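Wastimcombe Produce Box: Frequently Asked Questions

When do I pick up my box?
Pickup is every Saturday from 9 a.m. to noon at the Fleury Street lot. Home delivery runs the same day, between 1 and 5 p.m.

How much does it cost?
A small box is $14 a week and feeds one or two people. Large boxes are $26. We charge your card on Thursday night.

What comes in a box?
Whatever is ready that week. In October that usually means squash, kale, onions, apples and potatoes. The list goes up on the website Wednesday afternoon.

Can I swap items?
You can swap up to two items, as long as you do it before noon on Thursday. Eggs and bread are add-ons and can't be swapped for vegetables.

I'm going out of town. Can I skip a week?
Yes. Log in, go to My Orders and choose Skip. There is no limit on skips, but after four in a row we give your place to someone on the waiting list.

How many members do you have?
We pack for around 300 households. Most of them live in Wastimcombe or Zastholm.

Do I have to return the crate?
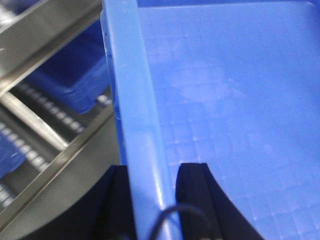 Please bring it back at your next pickup, or leave it by the door if we deliver. A quick rinse is enough. If a crate isn't returned within a month, we add $9 to your bill and take it off again when the crate comes back.

Something in my box was spoiled. What now?
Email Treasa Corrigan by Monday evening with your name and the item. She will credit your account.

How do I cancel?
Send us an email by Thursday noon and your last box will be that Saturday's.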